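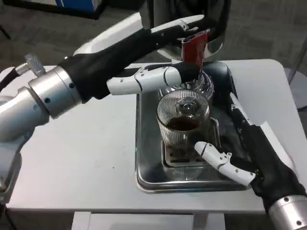 Do you need a drip tray to make a cup of tea or coffee at home?
Most people can manage with a saucer and a dishcloth. A tray with a grate earns its space if you pour several times a day, rinse your glasses before you fill them, or have a counter that marks easily.

Narkberg Stainless Drip Tray with Square Grate
Sold by Saresus Kitchen & Counter
Status: in stock
Page last revised 8 Feb 2025

We carried a different tray before this one and stopped after too many came back with rust under the grate. So we took our time with the Narkberg. It has been in use on our own counter since April, and what follows is what we think of it, including the parts the manufacturer's leaflet skips over.

What it is

A flat stainless steel tray with raised rims on the sides and a square drip grate set into the middle. The grate has slots. Liquid goes through the slots and stays underneath until you tip it out. There is no drain hose and no hidden tank, and the leaflet's talk of a "complete beverage management surface" can be safely ignored. It is a tray.

With a ribbed glass on the grate and a glass vessel standing behind it, you have a decent little pouring station. The picture on this page has dark tea or coffee in the glass, filled about halfway, which is how we tend to serve it too. Fill higher if you like, but ribbed glass gets hot to hold and there is no handle on ours.

What's in the box

Tray
Square grate
A set of stick-on feet
Leaflet

Glassware is sold separately. We get a question about this every week, so please read that line again before ordering. The cup, the glass pitcher and anything to do with the packets or the hot water are your own business.

Capacity

The leaflet says the well under the grate holds 400 ml. We measured with a kitchen jug and the water does get to that mark, with the tray dead level and no intention of ever moving it. Carry it to the sink that full and you will have wet socks. Treat it as a tray for drips and small rinses, and empty it every evening whether it looks full or not. Old coffee under a grate smells worse than you would think.

Steel and finish

Reflective. Narkberg calls it "mirror-bright," and out of the box it is pretty close. It also shows every fingerprint and water mark. After a day of normal use ours looks smudged, after a week it looks smudged in a more settled way. If that sort of thing bothers you, buy the brushed tray from Darnow, which hides it better and costs less. It has lower rims, though, and those rims are the reason we chose this one.

The leaflet claims the surface is "fingerprint resistant." We don't see it. A microfiber cloth and a drop of vinegar brings the shine back, same as on any other steel tray we've owned.

Scratches are another matter. Dragging a heavy pitcher across the flat part leaves fine lines you can feel guilty about for a while. Lift it.

The grate

This is the good part. It sits square in its recess and does not rattle when you put a glass down on it. The slots are narrow enough that a small cup stands steady, and we have yet to have a spoon handle wedge itself in one. It lifts out with a fingernail under the edge - a little awkward with wet hands, and a finger hole would have been a kindness.

Cleaning the slots takes an old toothbrush. The leaflet says dishwasher safe, and ours has been through plenty of cycles with no rust that we can find. We still dry it by hand afterward. Habit, mostly, after the last tray.

Will it fit next to my machine?

Measure first. People put this tray in front of a kettle, an espresso machine or a hot water dispenser and then find they can't open the door or pull the water tank out. The tray doesn't go under the spout of most countertop machines either, and we would not recommend trying to jam it there. Standing just in front is where it works best, with enough room to lift a pitcher without knocking your knuckles.

On a white tabletop the steel looks very nice. It also means you'll see any splash that clears the rim, and some will. The rims stop a spill from running. They do nothing about a pour from too high up.

Feet

The stick-on feet are the weakest thing here. Two of ours came off in the first month. Clean the underside with rubbing alcohol before you put them on, press hard, and leave the tray alone overnight. If they still come off, write to us and we'll send a fresh set. We ordered a bag of 1000 better ones from Szilágyi, so we are unlikely to run out.

Glasses that work with it

Any flat-bottomed glass or mug will do. We like clear ribbed cups with fine vertical ridges for two dull reasons: they are easier to grip with damp fingers, and you can see how strong the tea is getting. Wide tumblers overhang the grate, so the drips land on the flat of the tray and sit there until you wipe.

For a pitcher, we'd look for clear glass with a flared rim, though a flared rim is no guarantee of a clean pour. Some faceted ones dribble terribly. Test with cold water over the sink before you trust one with coffee.

Stemmed glasses are a poor match. The foot can catch the edge of a slot and tip.

Instant packets and tea sachets

Several customers use the tray for single-serve drinks from small flat pouches, and it suits that well. Powder that misses the cup ends up on the steel, where you can see it and wipe it up. Do that while it's dry. Once it gets wet it turns to a sticky paste, and under the grate it's a nuisance to get out. Open the pouch to one side, tap the contents down first, and keep the torn strip off the grate. They slide through the slots. We speak from experience.

Things the leaflet says that we would take with a grain of salt

"Professional grade." It doesn't say which profession. A busy café would fill this by midmorning.

"Silent surface." Glass on steel makes a noise. Less than we expected, but a noise.

"Heat proof." Steel is happy with a hot pitcher. Your tabletop may feel differently, as the tray gets warm underneath and the feet are short.

Returns and warranty

Narkberg gives a warranty of five years against rust and loose welds. We have read it and it does not cover scratches, stains or lost feet. Returns to Saresus are accepted unused, in the box, with the grate. We have been sent three trays back without the grate, and that is a refund we can't give in full.

If a tray arrives dented, take a photo before you unpack the rest and email us. Corners are where it happens. We repack each one with extra card at the corners, but couriers are couriers.

Should you buy it?

If you already own a tray that catches drips and hasn't rusted, keep it. If you pour glass after glass in the same spot and you're tired of rings on the counter, this is a solid piece of steel with a well-made grate and a silly leaflet. We'd like it more with a finger hole and proper feet, and we have told Narkberg so. They said they would look into it.

Related items
Spare square grate, Narkberg
Replacement feet, Szilágyi
Brushed steel tray, Darnow
Microfiber cloths, plain white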